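The Joria Summer Cup

Weronika Baran had promised her aunt a drink with a name, and by noon she had eleven names and no drink.

"Joria," she said, trying one out on the kitchen. It sounded like a river, or a horse. She loved it! She wrote it on the back of an envelope and underlined it so hard the pen went through.

Şengül Sarıgül, who had the apartment across the landing and owned every bottle worth borrowing, came in sideways with a basket on her hip. "Syrup, soda, the sour stuff, the other sour stuff," she said, setting it down. "What are we making?"

"Something yellow."

"Yellow is wonderful. Yellow is July."

They started with the lemon, 200 milliliters of it, and the smell went right up the stairwell. Then 89 of ginger syrup, because Weronika's hand slipped at 80 and the result was so good that the slip became the recipe. Şengül tasted from the long spoon and closed her eyes.

"More bubbles," she said. "It wants to dance and you're making it sit."

So they added 500 of soda, and it rose up the side of the pitcher like applause – Weronika shrieked and mopped it with her sleeve. The second batch was too sweet. The third tasted of the Vlček cordial her grandfather used to keep behind the bread, and for a minute neither of them said anything, they only passed the cup back and forth until it was empty.

"Write that one down," said Şengül.

"I didn't measure that one."

"Then we'll have to make it again!"

And what a happy sentence that was, with the whole afternoon still ahead, the bottles out, the spoon within reach and her aunt's train not due until six.

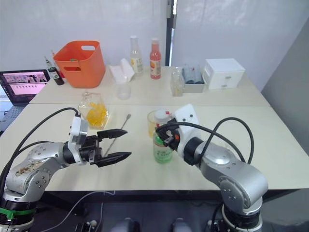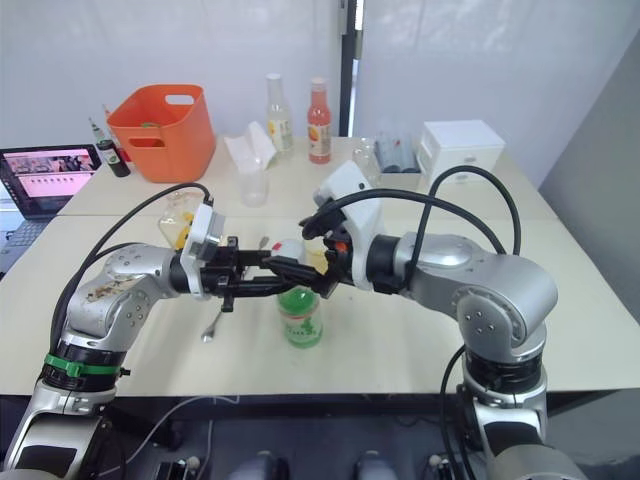

Does the Joria ever get made the same way twice?

Never, though Şengül swears that the fourth batch came close, and Weronika's aunt drank two glasses of it standing up in her coat.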